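# What should I ask at the Flanside robot open day?

**Posted by Araceli Barroso in Workplace & Equipment**

Our kitchen supply warehouse packs mixed orders by hand, and my manager wants to know if a robot arm could take over some of the light picking. Flanside holds an open day in Fladville every November and I have a place on the afternoon session. I get 2 hours, which includes the talk, and I have never been to one of these.

We handle 200 orders on a normal day. Most are small plastic and glass pieces, plus a few fruit baskets around the holidays. I don't need to understand the programming. I need to come back with something useful to say about whether it would work for us, what it needs in floor space, and who would have to look after it. What should I look at, and what should I ask? Also, are visitors allowed to bring their own items to try?

---

**Adaeze Edet**

I went last year for a similar reason. Skip the front row at the talk and go straight to the benches, because they get crowded once the talk lets out.

The bench I spent the most time at was set up for simple table work with fruit, a plate and a basket.

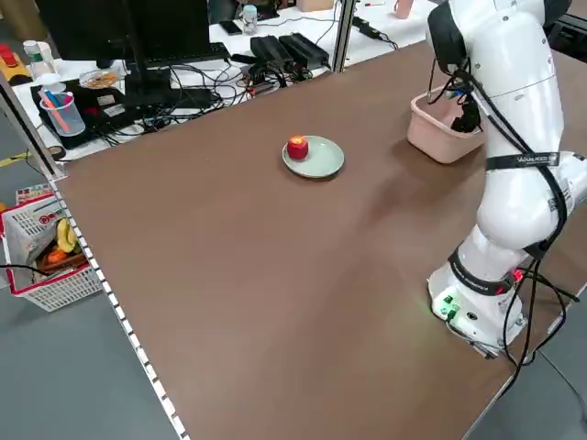 *Arm at the pink basket, apple on the plate.*

It looks too easy to be worth your time, but an easy task lets you see the basics. I would ask:

- How many times in a row has it done this without a person stepping in? Ask for the log if they keep one. The Flendum people showed me a sheet with 100 attempts on it and the failures marked, and that told me more than the talk did.
- What happens if the plate is moved a few inches? Ask them to move it while you are there.
- Who resets the table between runs, and is that time included in the speed they quote?

On floor space, look at everything besides the arm. You need somewhere for the computer, the power supplies and the cables, and a place to stage the items. Our first sketch only allowed for the table and we had to redo it.
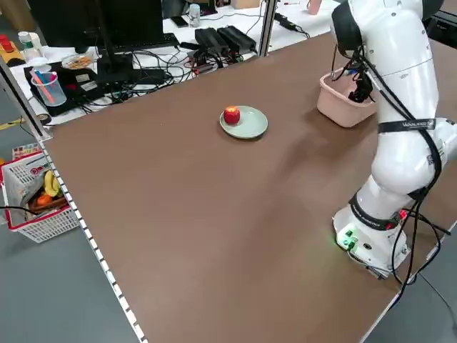
Araceli Barroso replied that the floor space point was helpful, and asked whether the desk could go on the other side of a wall, since their packing area is narrow. She also wanted to know if the staff minded being asked to move things around.

They didn't mind at all. I asked three times. As for the wall, ask them what cable length they support and whether the operator needs a line of sight to the table. I was told yes to line of sight for training and testing, and maybe not after that. Get your own answer, as it may depend on the controller.

The other thing to ask about is what the robot can see. An arm may have a camera at the wrist, one fixed near the table, or both, and they show very different things. If there is a screen with the wrist view, stand by it for a while. You get a plate, a container and whatever is in it, seen from close up with the gripper fingers at the bottom.
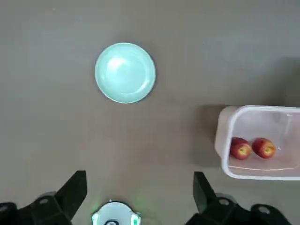 Ask what they do about shadows and about lights that change during the day. We have skylights, so this mattered to us. The answer I got was to record practice runs at different hours, which adds to the setup time. Budget for that.

Bringing your own items was allowed when I went, as long as they were clean and unbreakable. Email first.

---

**packline_8**

Just go and look at it. They are all slower than the video. Ask the price and the price of the service contract. Hägglund was there the year I went and gave out a price sheet, the others made you fill in a form.

---

**tmarsh**

I disagree with the answer above that speed is the main thing. For your products I would worry about anything clear. You said plastic and glass. A red apple on a green plate is an easy target for a camera. A see-through item against a shiny white surface gives it mostly edges and reflections to go on.

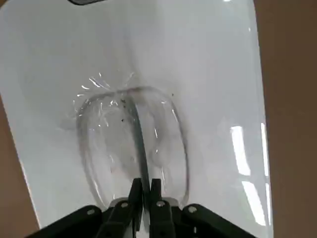 Adaeze Edet agreed with this and said she should have put it in her own list, having asked only about fruit and boxes.

So take one of your clear plastic pieces, the most annoying one you stock, and ask if they will try it on a white surface and then on a dark one. If they say it needs more training first, ask how many recorded runs and who does the recording. If it would be your staff, write that down for your manager, with the hours.

Wear flat shoes. Parking is behind the building and the sign is hard to spot from the road.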